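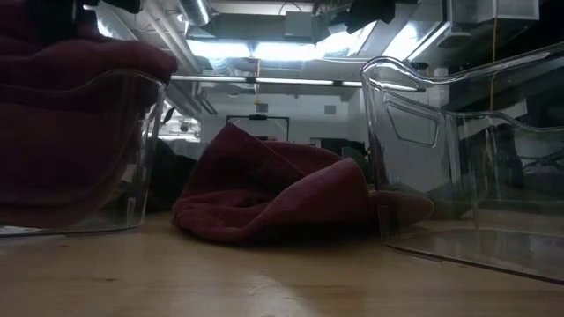
Home | Forums | Cloud & Hosting | Certifications | Search | Log in

Paying for the Vorell cloud labs, worth it?
3 min read

josefina_t
My employer dropped our training budget in January, so I'm looking at the Vorell individual plan. It's $249 a year. The free tier has the videos and the quizzes but none of the live labs. I have the associate cert and want the networking one next. Has anyone here paid for it themselves?

lertchai.s
I did. The labs are fine. You get a temporary account with a time limit of 80 minutes, and then it wipes everything. The two on routing were the ones that helped me. I wouldn't renew, but one year got me through the exam.

BTomaszewski
I'd skip it. Open your own account, set a billing alarm and build the same things. I spent less than the subscription costs and I still have my setup to go back to. The Vorell labs tell you which button to click, and you don't remember much of that a week later.

lertchai.s
Some of them do. The challenge labs give you a broken setup and no steps. Did you try those?

BTomaszewski
No, they were added after I left. My point about the price stands.

wanpen_c
Be careful with the own account advice. A coworker left a gateway running over a long vacation and got a bill for $569. He had an alarm set, but it went to an old email address. Support refunded part of it.

josefina_t
That's the kind of thing I'm worried about. Does the plan include practice exams?

wanpen_c
One full one per cert. The Paisan question bank is bigger, but a lot of it is out of date. I found several answers that were wrong for the current version.

Sombat R
We have the team plan at work, $1336 for our group. Most people logged in once. The reports for managers are poor too. For one person who is going to use it, I'd say yes, but check if they still sell it by the month.

josefina_t
They do, I just found it at the bottom of the pricing page. I'll take two months and see how far I get with the challenge labs.

BTomaszewski
Turn off auto-renew the day you sign up.

Contact | Copyright Brurnska Forums | Back to top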